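The Great Folding Amnesty

I have been folding T-shirts badly for 40 years. Mine come out of the drawer looking like old maps, and until October I honestly thought that was how everybody's did.

Then I spent a morning with Hilde Jansen, who teaches laundry classes under the name Trusar and has very firm views on hems. Spread it on the bed first, she says, and smooth from the middle out. Never on your knee, and never (I went a bit pink at this one) against your chin! 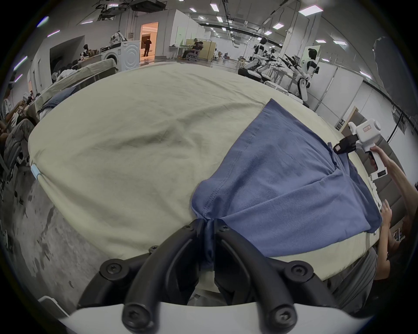

I'd always started with the sleeves. Hilde starts with the hem, gets that lying straight and only then bothers with the rest. It feels painfully slow for the first two shirts – after that your hands just get on with it, and I found myself chatting away about tumble dryers without looking down.

Sleeves are still my weak spot. They twist, I tug, the whole shirt shifts and I'm back to smoothing again. Hilde says to put a cloth underneath, so it doesn't skate about on a bare table.

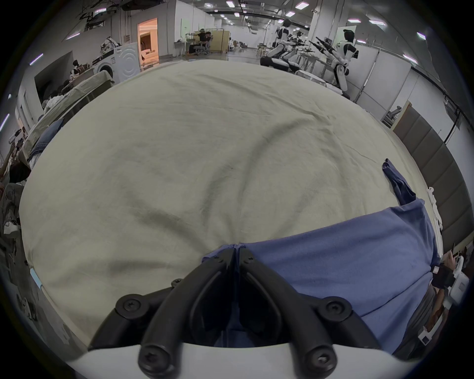 Blue on cream: a sleeve still to be straightened.

I've done every shirt in the house now, and I'm eyeing up the pillowcases.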